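Talks > Kitchen electrics > Standby and inrush loads

February
Ankit Dixit

Speaker notes, second half. Manju Tripathi takes the metering questions at the end.

Slide 6. Start with the definition again, as people will have come in late. A resistive load draws current in step with the voltage. Power factor is close to one. A heater, an iron and an old filament lamp all behave this way. Motors and switched supplies do not, and they get their own section.

Slide 7. The Namton survey. 1,623 switching events logged across nine flats, one meter per ring circuit. Say clearly that the meters were sited at the board and could not tell one socket from the next. Matching an event to an appliance was done afterwards, by step size and duration. Pause on the chart. The tall group on the left is kettles. Do not read out the axis labels.

Slide 8. Short cycles. Anything that runs for less than four minutes is badly served by a half-hourly reading - the peak is averaged away. Bajpai's method samples every second and keeps the edges. Gruto's keeps only the totals. Mention the storage cost, then move on.

Slide 9.
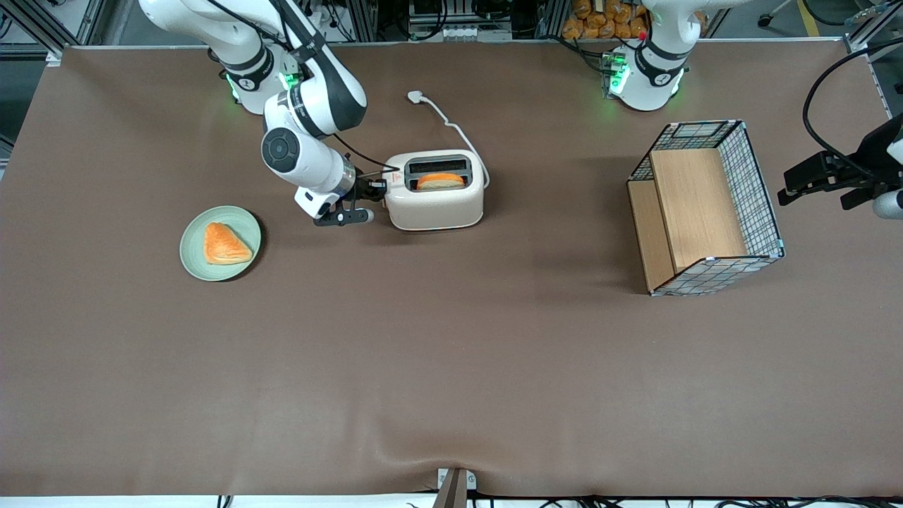

Short resistive cycles are the easiest to label by hand, provided the appliance has a fixed element and a timer. The trace is a step up, a flat top and a step down. A two-slot toaster like the cream one on the brown cloth is a fair case to talk through: ask the room what the trace would look like if only one slot were filled. On most simple models both sides heat regardless, so the step is the same height. Someone usually raises browning settings. These alter the width of the step and leave the height alone.

Slide 10. Pirov data, overlapping events. Six pairs. Skip if past twenty to four.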